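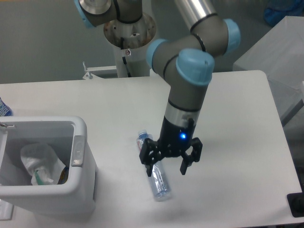 What is a disposable water bottle made of?
The body is nearly always polyethylene terephthalate, known as PET, and the cap is usually high-density polyethylene or polypropylene. The label is a thin plastic film or, less often, paper.

Disposable water bottle

A disposable water bottle is a light, clear container sold full of drinking water and meant to be thrown away or recycled once it is empty. It is among the most common objects on desks, in car doors and under train seats, and few people could describe the one they drank from this morning.

Construction

The bottle begins as a preform, a thick little tube resembling a laboratory test tube with a screw thread at one end. The preform is heated, stretched with a rod and blown with air against the inside of a mould. The thread is left alone during all this, and so the neck remains the stiffest part of a bottle that can otherwise be crushed by a moderately annoyed person.

The ridges round the body add stiffness and let the maker use less plastic. They also help the hand to grip, though a firm grip on a full bottle with the cap off has ruined a good many shirts. The base is moulded in a pattern of dips and ribs for the same reason, and on the thinnest bottles it provides a standing surface in a rather hopeful sense. An empty one will fall over in a draught and, being round, will then set off across any table that is not quite level.

Cap and label

Caps are commonly white or blue. Many now stay fastened to the neck by a short strap, an arrangement that keeps the cap out of the hedgerow and puts it against the drinker's nose. The label is wrapped round the body and glued where its ends meet. Mountains are popular on labels, including those of waters from flat places.

Disposal

An empty bottle takes up far more room in a bin than its weight suggests. The Vanell guide to office waste advises squashing the bottle lengthways and putting the cap back on, which stops it from slowly drawing breath and regaining its shape. Local rules differ, and some sorting plants prefer bottles left whole – a preference generally printed on the side of the bin facing the wall.

See also

Bottle bank
Drinking fountain
Waste-paper bin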